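Forum > Kitchen and Table > Dishes and Glassware
Topic: Gray marks on white bowls, and is it safe to stack them?

fedine_mara
Hello everybody. I read this forum for a long time but I write for the first time, so please excuse my English.

Last July I bought white dishes for daily use, the Allcombe coupe set, plates and bowls. After some months I see gray lines on the inside of the bowls, like somebody drew with a pencil. I cannot feel them with the fingernail. They do not go away in the dishwasher. My sister says the glaze is bad and I should ask for my money. My husband says it is from stacking, and that we must put something between each bowl. We have small cupboards, so I have no choice but to stack.

Who is right? And is it still safe to eat from them?

potlid37
Neither. It's your spoons. Those gray lines are metal that rubbed off your flatware onto the glaze. Get a powder cleanser with oxalic acid, make a paste, let it sit a minute, rub with a soft sponge, rinse well. Gone.

Wear gloves, and don't use it together with bleach.

C. Ledesma
potlid37 is right about the spoons in most cases, but I wouldn't say the stacking has no part in it. I sold restaurant dishes for years. The foot ring on the bottom of a bowl is usually not glazed, or it is only polished. When you slide a bowl out from the middle of a stack, that ring goes across the glaze of the one below like fine sandpaper. Then the surface is a little rough and it catches metal from the spoon more easily. So the two things work together.

Turn one bowl over and pass your thumb on the ring. If it feels like an emery board, you have your answer.

fedine_mara
Thank you both! I did the thumb test. Two of the bowls are smooth and the others are rough, from the same box. Is this normal?

potlid37
Normal for the price.

Rutilio Huerta
Good evening. I am also not a native speaker, so we can excuse each other.

I want to give a different opinion about the stacking, because in my house we are six persons and we wash a lot of dishes. I have read on many pages that one must never put more than four bowls together. I think this advice is for hand-thrown pottery, where each piece has a slightly different curve and sits badly on the next one. Factory bowls have all the same shape. They sit on each other in a stable way, and the weight goes down through the foot and the wall. 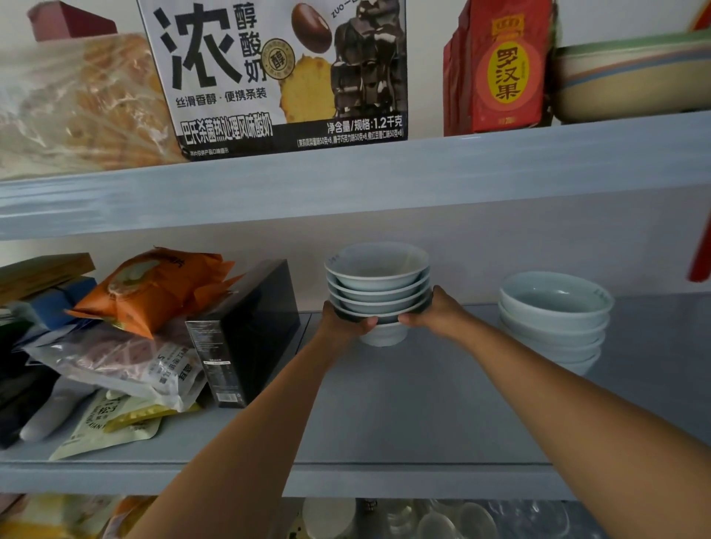 My own opinion is that the accident comes with the hands and almost never with the shelf. People take a tall stack with one hand from the top rim, or they pull only the bowl they want. A stack of five, held low with one hand on each side, is no problem for any adult. Two stacks like this next to each other are also better than one tower of ten, and you can leave a little space between them for the fingers. I have used the same bowls since my second daughter was in school and I have two chips in total, and both chips happened in the sink.

For the rough foot, take a wet sanding sponge, very fine, and turn it on the ring with water until it feels smooth. Do it wet so that you do not breathe the dust. Rinse the bowl after.

potlid37
I agree about the sink. I don't agree on five. If they're thin porcelain, fine. If they're stoneware, five is heavy, and my mother with her wrists can't take that down from above her head. I keep three.

Rutilio Huerta
You are correct, I thought only about a shelf at chest height. For above the head I would also put fewer. But then I would ask why the daily bowls are above the head.

potlid37
Because the kitchen came like that!

barajas_st
Felt pads. I bought a pack, cut them in half, and I haven't heard a clink since. My bowls are Piro seconds, very soft glaze, they mark if you look at them. Paper coffee filters also work and cost almost nothing.

C. Ledesma
Felt is good for dishes that you use at Christmas. For daily bowls I don't recommend it. It keeps moisture if the bowls go up a bit damp, and after two weeks everybody in the house is tired of moving the pads. I have seen this in many homes, including mine.

barajas_st
My family moves the pads. It takes one second. And I dry my bowls.

C. Ledesma
Then you have a better family than me.

fedine_mara
I report back. I bought the powder and tried first on one bowl, the worst one. The gray lines went away, nearly all. One line stayed, and this one I can feel with the nail, so I think it is a real scratch. Should I throw away that bowl?

potlid37
A fine scratch in the glaze, no. If you see crazing (a net of tiny cracks) or a chip on the rim, then I'd stop eating from it. Use it for keys.

Rutilio Huerta
I would do the same. And write to the shop about the rough feet, with the receipt. Be polite and say that in one box there are smooth ones and rough ones. That is a fault of finishing and they can see it for themselves.

fedine_mara
I wrote to them this morning, 2022-05-18. I will sand the others while I wait for the answer.

barajas_st
Don't sand before they answer! They may want photos of the feet as they are.

fedine_mara
Good that you say it, I had the sponge already in the water. I will wait.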